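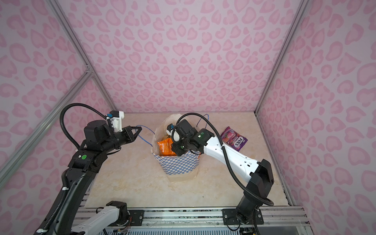

Odera Robotics — Planning and Control Group

Stop buying a bigger model, fix your handoffs

15 June 2026

Quick one, between meetings. I keep getting asked which policy we run for two-arm packing. Wrong question. The policy matters less than people think. What eats our days is the stuff in between — who moves first, who waits, who has the bag.

We log every stall. Since January, 890 stalls over 4000 runs. I sat down and read them, all of them, took me most of a week. Grasp misses: 231. Most of the rest was one arm waiting on a state the other arm never published. That isn't a learning problem. It's plumbing.

And yet the budget goes to the model. Every time. A bigger backbone makes a nice slide, a shared clock doesn't.

Same with perception. People want one grand view of the whole cell, fused and tidy. But look at what a wrist camera has to deal with once it's down at the bag — handle cord, print upside down, its own fingers in the way. No fused map saves you there. You need the planner to know which camera to beleive at which moment, and that's a table somebody has to write and keep up to date.
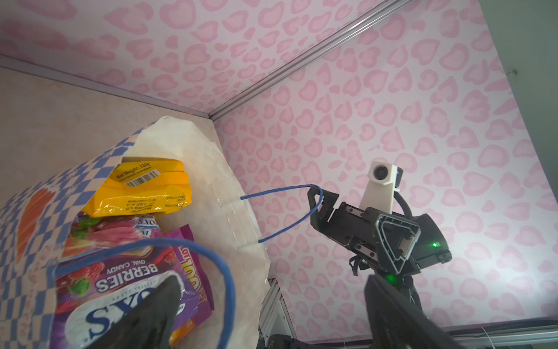

What I'd do with the money

Timestamps first. One clock, both arms, every camera. We moved to Stastberg for logging and found our two controllers were 6 frames apart. Months of "the policy hesitates" and it was clock skew. Embarassing, but fine.

Then explicit roles. One arm holds the bag, the other picks, and the role is a variable you can print. Not something the network is supposed to work out on its own. If the holder lets go, the picker has to hear about it before its next waypoint.

Then replay. Real replay, where you can swap the planner and keep the sensor stream. Without it you are arguing from memory.

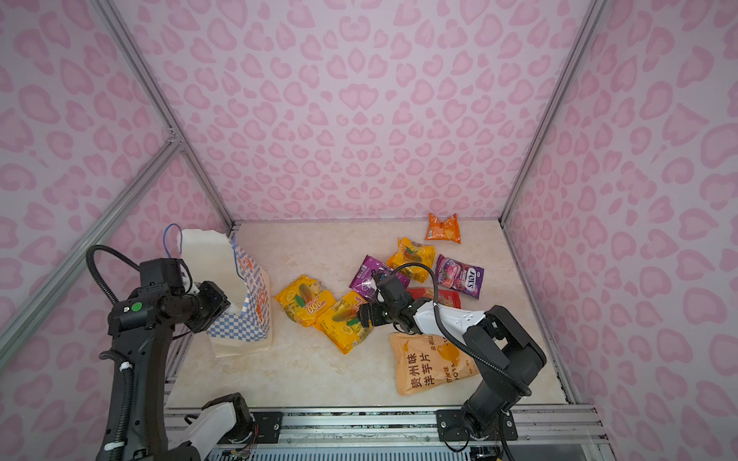

The Drandard people read a draft of this and told me I was being unfair, that learned coordination will swallow roles and locks whole, same way it swallowed hand-tuned grasps. Maybe. They may well be right in the long run. I still want to print the variable. 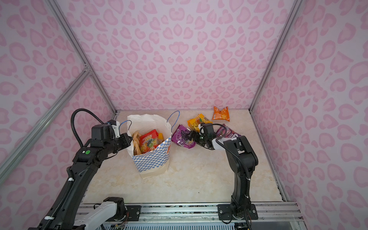 Tooling is where I get grumpy. Jongate, our own scheduler, has one screen and it shows green or red for each arm. Useless. Take a moment like the one with a gripper at the rim of the bag and the other closed on the grape packet, just off the floor. Green, green. What I want to know is whether the rim arm is holding, waiting, or about to leave, and whether the picker has been told. Four words on a screen would do it. I've asked for that twice, now I'm writing it myself, in the evenings, badly. Patches welcome.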